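Bratdale Workshop Desk
Ticket 2664
Subject: Fidia kit, tray won't stay square and the blocks won't seat
Opened: August 2026
Category: Small parts / assembly
Priority: Low (reporter chose Urgent, desk chose Low, reporter has noted this)
Location: Quispe bench, black top
Status: Closed, with one thing left over

Original report

I have the Fidia square set, the white one, and it will not go together. The tray has a post near each inside corner and the small blocks are meant to go down into it, one per post. On the kit that used to live on this bench they dropped in with a pleasant little click. On this one they rock. If I press harder, the tray slides off across the table with the block riding in it like a passenger.

I've read the leaflet. It has 2 pages, one of which is a drawing of the finished article looking smug.

Things I have already tried, to save you asking:

Pressing harder.
Pressing less hard.
Turning the block round.
Turning the leaflet round.
Leaving it overnight in case it had a think.

I'd like either a replacement set or a written apology from the tray.

Desk, first reply

Thanks for the report. The tray has declined to comment.

Before we send for a replacement from Grira, please check the following. Is the corner rail (the L-shaped white piece) fixed to the table, or merely lying on it? Are all the blocks from the same bag? Has anything been washed?

Please also stop pressing harder.

Reporter

The rail was lying on the table. I had taken it for packaging. I'd like it recorded that it looks exactly like packaging.

The blocks came out of the same bag, though the bag had been opened before I got to it and closed again with a hair grip, so draw your own conclusions.

Nothing has been washed to my knowledge. Why, does it matter?

Desk

It matters a bit. Somebody put an older Fidia set through the canteen dishwasher and it came out with a waist.

The rail is the reason your tray goes travelling. You push the tray into the inside corner of the L and the L takes the strain. Without it you are trying to assemble something on a surface with all the grip of a wet plate. Please fix the rail with the double-sided pads in the drawer under the bench, leave it until the pads have taken, and try one block. One. Then write down what happened before trying the next.

Reporter

There are no double-sided pads in the drawer. There is a tape measure, a very old mint and a key that fits nothing.

Desk

Pads are in the post to you. Leave the mint.

Reporter

Pads arrived. Rail fixed. Tray pushed into the corner and it no longer wanders, so that's half of my complaint dealt with and I'm prepared to be gracious about it.

First block: rocks. Same as before, only now it rocks in a fixed location.

I tried it on a different post and it rocked there as well. Then I tried a different block on the first post and it went straight down. No click, but no rocking either. I took it out and put it back several times for the pleasure of it.

Desk

That's useful. So the tray is probably innocent and you have one bad block. Mark it with a pencil so it can't mix with the others, and look closely at the rounded end. Is there a seam, or a bit of stray plastic?

Reporter

There is a whisker of plastic round the bottom of the rounded end. I'd have called it a design feature. I ran a fingernail round it and some came off, and the rest is now more noticeable than it was.

Desk

Leave it alone and don't take a kitchen knife to it. We say this to everybody and it makes very little difference. Fine sandpaper, wrapped round the end, a gentle twist, blow off the dust, try it again. You're after the whisker and nothing else. If the end comes out thinner than its neighbours you'll have cured the rocking and invented rattling.

Reporter

Sanded. Better. It goes most of the way down now and stops just short, with a sulk.

In the meantime I have a second problem, which I'm adding here so as not to trouble you with another form. The leaflet says to start with everything laid out on the table. It doesn't say where. I laid it all out neatly in a row and could then reach none of it without knocking the tray. Is there a proper arrangement, or is this left to the imagination?

Desk

It's left to the imagination, and ours is as follows. Tray forward and to the left of centre. Flat plate behind it, lying down. Blocks wherever there's room, provided they aren't under your sleeve. The doubtful block goes on its own so that you can keep an eye on it. We keep ours lying down on the left, which has no technical merit but seems to calm people.

Make sure the tag on the tray's front wall isn't hidden by anything. The tags are how you tell which face is the front, and since every part is white and the table is black, they are the only printed matter you'll have to go on. The plate has its pair of tags one above the other in the middle. If yours has them round the edge, you've got the wrong plate.

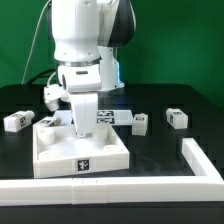 Step log, second attempt

1. Wiped the black top. There's a faint grid in it, darker squares and slightly less dark squares, which I had never noticed in all my time at this bench. I tried to line the tray up with it. The tray prefers to sit a little skew, and the desk says that this is fine before it goes into the rail. Moved on with some reluctance.

2. Put the plate down flat behind the tray. Checked tags. They're in the middle, one above the other, so it is the right plate and I've lost an excuse.

3. Pushed the tray into the corner of the rail. Held it with one hand and pushed with the other to see if the pads would give. They did not. The table moved very slightly, but that's a separate ticket.

4. First good block. Down in one.

5. Second good block, back right. It went down after a small discussion. I had it the wrong way up, and I'd be grateful if that could be left out of the summary.

6. Third good block. Fine.

7. Doubtful block. Sulked again, at the same height as before. Took it out, looked at it, looked at the post. Nothing on the block. There was a speck of something at the foot of the post, down where it joins the tray, and I'd have sworn under oath that the tray was clean. Picked it out with a cocktail stick. It was a crumb of white plastic, in a white tray, next to a white post.

8. Doubtful block again. Down. With a click! The only one of the lot that clicks. It is now my favourite.

9. Plate on top. Sits level in three corners and rides up in the fourth, at the front left.

Desk

Very well done, and the remark in step 5 has been left out of the summary.

On step 9: the plate will ride up if it goes on turned a quarter. It's square enough to fool you, and it will go on in any direction if you're feeling forceful, but only one of them is level. Lift it straight up, turn it until the tags read the same way as the tag on the tray's front wall, and lower it again. Don't slide it. Sliding is what made your crumb, or made somebody's crumb.

Reporter

Turned it a quarter, no good. Turned it another, no good and slightly worse. Turned it again and it sat down flat as you like. So of course it was the last way I tried. I'm told it's always the last way because one stops after that, and I don't find this as comforting as it's meant to be.

It is together. It's square, it doesn't rock, and I've lifted it by the edges and nothing fell out. I then took it to pieces and did it again in 17 minutes, plate included, which I'd like compared with my first attempt, which took most of a week.

Summary of findings (desk)

Tray sliding: rail not fixed. Cured with pads.
Block rocking: moulding whisker on the rounded end. Cured with fine sandpaper.
Block stopping short: crumb at the foot of a post. Cured with cocktail stick.
Plate riding up: wrong way round. Cured by running out of other ways.
Faulty parts returned to Grira: none.
Leaflet: we've asked for a line saying that the L-shaped piece is not packaging. Grira's reply was that nobody had ever mistaken it for packaging. We have sent them this ticket.

Housekeeping for the Quispe bench

Parts go back in the bag together, rail excepted. The rail now stays on the table, so please work round it and don't prise it up to see what it's for.
Tray is stored open side up. Anything stored open side down collects nothing, we grant you, but it also gets a mug stood on it.
Check the foot of each post before you start. Use a torch if the light's poor, white on white being what it is.
Sandpaper is in the drawer, at the back. So is the mint.
New pads will be ordered in September with the rest of the stationery.

Reporter, after closing

Reopening for a moment. The clicking block has stopped clicking. It fits perfectly well and I've no complaint about the fit. I just miss it.

Desk

Noted as cosmetic. Closed again. The key from the drawer is still unclaimed, so if anyone has a lock that wants opening, it's in an envelope at the front desk with this ticket number on it.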